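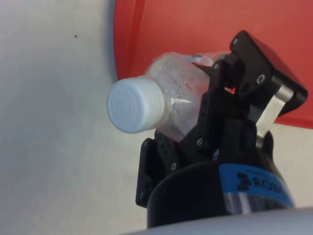 Misaki Kuroda wants the starter fed before noon from now on, says the evening feeds are why the Tuesday dough went slack. Could be. I think it's the flour. Writing both down.

Tues, bake room, 6:40 am

Starter A (rye) - domed, smells like yogurt, good. Starter B (white) - already fallen, gray skin on top, sharp smell. Skimmed it, fed it 1:2:2, moved it to the shelf by the door where it's cooler.

New flour is the Benkirane bread flour, opened yesterday. Drinks less than the old Kostix sack did. Same recipe, same water, dough spread all over the bench. Held back some water on the second batch and it came together fine by the third fold. So flour, or at least partly flour. Misaki not convinced, points out the second batch also got the younger starter. Fair. Changed two things at once, my fault.

To sort it out:
- batch 1: Benkirane flour, starter A, full water
- batch 2: same but water down 2 percent
- both fed in the morning, both mixed by the same person (me)

Bulk 10 hours in the cold room, shape after. No seeds this time, they hide the crumb.

Oven: the Volik still runs hot at the back left. Rotated at the halfway point, crust came out even enough. Stone needs longer than the dial says, dont trust the light.

Salt - Shaimaa Benmoussa asked whether it went in late on the slack one. Checked the sheet, it's blank. Please fill in the sheet, me included.

Tap water smelled of chlorine again this morning. Let a jug stand overnight for tomorow and write down the temp before mixing.

Loaf from batch 2 last week is still on the rack, cut side down. Crumb tight at the bottom, big holes under the crust, so underproofed or badly shaped. Probably shaping. Slice it for toast, don't sell it.

Need: bannetons brushed out, more rice flour, new blade for the lame.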